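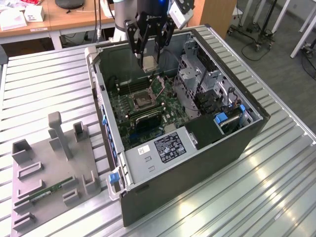

Figure 2. Two-finger gripper holding a component above the open processor socket. Parts fixture at left.

2. Planning your purchase

Read this section before you send an order form to Lurkitska. It covers the Delby assembly cell on a slatted aluminum table. The arm and gripper are quoted together. Fixtures, table and spare fingers are quoted as separate lines.

2.1 Work out what to order

1. Measure the largest case or housing you plan to work on, lying on its side with the panel off. Add 200 mm on each side for arm clearance.
2. Choose the table. The short table is 800 mm long and the long table is 1,003 mm. If a parts fixture has to sit beside the case, order the long one.
3. List every part the gripper will pick up. Each needs its own pocket or holder in the fixture.
4. Decide who makes the fixture. It can be 3D printed in-house from the Dilham template files, or ordered finished.
5. Add one spare set of fingers per cell.

Note: Fixture pockets are cut to one part size. A change of memory module or processor usually means a new fixture – budget for this every time the product changes.

2.2 Set the budget

6. Enter the table, fixture and spares on separate lines of form 528.
7. Add installation and one day of operator training.
8. Send the form to Zulema Troncoso at Valdebenito for a site check. Quotes issued in January hold until the end of March.

Caution: Do not order the table before the site check. Tables cannot be returned once the rails have been drilled.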